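My grandmother's house in Ullthorpe was built in 1879 and has, by my count, no closets. It has hooks. It has one deep cupboard under the stairs that smells like shoe polish. So when I moved in, everything I own that isn't clothes or a saucepan stayed in boxes, and the boxes stayed wherever I'd last set them down, and I got used to walking sideways.

This November I finally cracked. I was hunting for picture hooks (again) and opened every box in the back room before finding them in the toolbox, where a normal person would have looked first. I sat down on the floor and thought, okay, enough, we are stacking things properly!

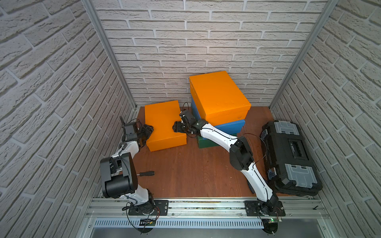
Areeba Gilani
Writer and chief box-shuffler

So, boxes. I have opinions now. I used to buy whatever was cheap, and for years I lived with a tower of clear tubs from McGrath, the discount place out by the highway, and every one of them had a slightly different lid. You know the drawer in your kitchen where no lid fits any container? I had that, but waist high.

What changed my mind was color. I know, I know, color coding is what people do when they want to feel organized without putting anything away. But I can spot an orange box from across a room at six in the morning with no glasses on, and I can't read a label from there to save my life. Orange is for things I need in a hurry: tape, batteries, fuses, the good scissors. Green is for things that can wait, like Christmas lights and the curtain rings I keep meaning to use. A black toolbox is a toolbox. It has always been a toolbox and I leave it alone.

My friend Cheuk-hei Chang came over to help, and we disagreed about stacking right away. He goes strictly by size, biggest at the bottom, smaller as you go up, like a wedding cake. I go by how often I open the thing. If the big flat box is the one I'm in and out of every day, I want it on top, even if it looks a bit silly up there. We tried his way first (he was a guest, I was being polite) and I had to lift two boxes to get at the tape before we'd even finished our coffee. We went to my way after that.

He was right about weight though, I'll give him that. I had paint cans sitting over a box of glass jars and he went a little pale. The paint went on the floor of the stair cupboard and it's staying there.

The other thing I learned is to empty the floor before you start. Not the whole room, only the patch where the boxes are going to live. I always used to shove things around each other like one of those sliding tile puzzles and end up with the same mess rotated. This time everything went out to the hall, I swept, and then it came back in one piece at a time. It's slower for the first half hour and so much faster after that. Also I found an earring.

I did spend some money. I ordered a set of 5 flat boxes from Wanine and felt very smug until they arrived and wouldn't fit between the radiator and the door. Measure first! I had measured the wall. I had not measured the radiator. They live in the bedroom now with the winter blankets in them, and they're perfectly fine boxes, so no hard feelings.

I also tried Plotik, the list app Cheuk-hei uses, where you type in what's in each box and search for it later. I got as far as 240 items and stopped somewhere in the middle of a jar of buttons. It's a nice app if you have that kind of patience. I went back to an index card taped inside each lid, written in pencil so I can rub things out, and I've been much happier.

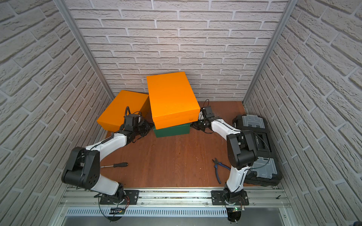
Is it okay to put a bigger box on top of a smaller one?
It can be fine if the top box is light and sits level, and if the lid underneath doesn't bow. I press down on each corner with my hand before I let go. If it tips at all, I swap them, and I never do it higher than my knee.

Next up is the cupboard under the stairs, which I've been avoiding. There's a suitcase back there that I'm fairly sure was my grandmother's, and it's locked, and I haven't found a key that fits it. I've started a little dish of candidates on the kitchen windowsill. Cheuk-hei wants to go at it with a screwdriver, and I've told him he has to wait until I've tried every key in the house.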